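We use cookies to keep this site running and to remember your reading preferences. By continuing to browse you agree to our cookie policy. Accept | Manage settings

Clavura Board Conditioner: five weeks with a tin of wood wax

I have a butcher-block worktop in my kitchen and I have treated it badly. There, I said it. It went in when we moved to the Pestwood house, I oiled it faithfully for one summer, and then life happened and it got whatever was left in the bottle under the sink. By this May it had gone pale and thirsty around the faucet, there was a gray ring where the dish rack sits, and running your hand over it felt like petting a cat the wrong way.

So I finally bought something proper. Clavura's Board Conditioner is a mix of oil and beeswax in a flat tin, and it cost me 37 dollars with shipping, which made me wince a bit (my old mineral oil is a fraction of that!). I'd been going back and forth between this and the Kaewsai hard oil, and I'll get to that one further down because I ended up trying both.

First impressions: the smell is lovely. Faintly of honey, and a little of orange, though there's no orange on the ingredient list that I can find. The tin itself is a nuisance. The lid is a push fit with no lip to get a thumbnail under, and once your fingers are greasy you have no chance at all. I've been using a butter knife and the rim is already bent.

The wax is softer than I expected, more like cold cream than shoe polish, and it goes on easily with an old T-shirt. Before you get to that stage you need to sand, and please don't skip it like I did the first time. I put my first coat straight onto the rough bit near the faucet and all I did was make a shiny rough bit. I had to scrape it off with a plastic card and start over, 120 grit and then 220, always along the planks. The gray ring took some real elbow work and I can still find it if I go looking.

Here's what I settled on. Wipe the dust off with a barely damp cloth and let it dry overnight. Rub a thin coat in, go and do something else for an hour, then buff it with a clean rag until the rag stops dragging. Thin really does mean thin! My second attempt was far too generous and I had a tacky worktop for two days, with toast crumbs glued to it and one very cross husband. Two thin coats were plenty for my whole counter, and I've still got more than half the tin.

The color is where it won me over. Mine is a light wood, and plain mineral oil always turned it a bit yellow in patches. The Clavura brought the lines between the planks back up and warmed the whole thing without making it orange. It has a soft sheen, nothing glossy. My neighbor Johannes Ngubane came by for coffee on a Monday and asked if we'd had the counter replaced, and he's a man who once didn't notice our new front door.

Water beads on it nicely for the first couple of weeks. After that it still beads by the stove but not around the sink, and by week five the sink area was ready for another go. I don't think that's a fault exactly, wax wears off, but the label says "lasting protection" and I'd call that optimistic for anywhere that gets splashed every day. On my cutting boards it's held up much better.

Now, heat. I put a mug of tea down without thinking and it left a cloudy white circle. I was ready to be furious, but it buffed out the next morning with a dab more wax. I wouldn't try it with a pan.

About the Kaewsai. I used it on a small side table, 43 dollars for the can, and it's a different sort of product altogether. It soaks in and hardens, it needs a full day between coats with the windows open, and the smell is strong enough that I moved my dinner plans. The finish is tougher, no question, and I haven't seen a single ring on it. If you've got kids doing homework and spilling juice, I'd lean that way. What you lose is the easy touch-up, as a patch repair on the Kaewsai shows and you're better off redoing the whole surface.

I also borrowed a Vemov palm sander for the prep and liked it more than I'd planned to. Light, quiet enough to hear the radio over, and the dust bag catches most of the mess. The cord is too short. Why are the cords always too short?

Would I buy the Clavura again? For boards and the dry end of the counter, yes, happily. Around the sink I'm going to try the Kaewsai in the fall, once I've got the nerve to sand all this lovely wax back off. I'm giving it 4 out of 5, and the missing point is for the lid.
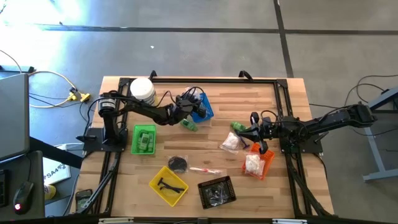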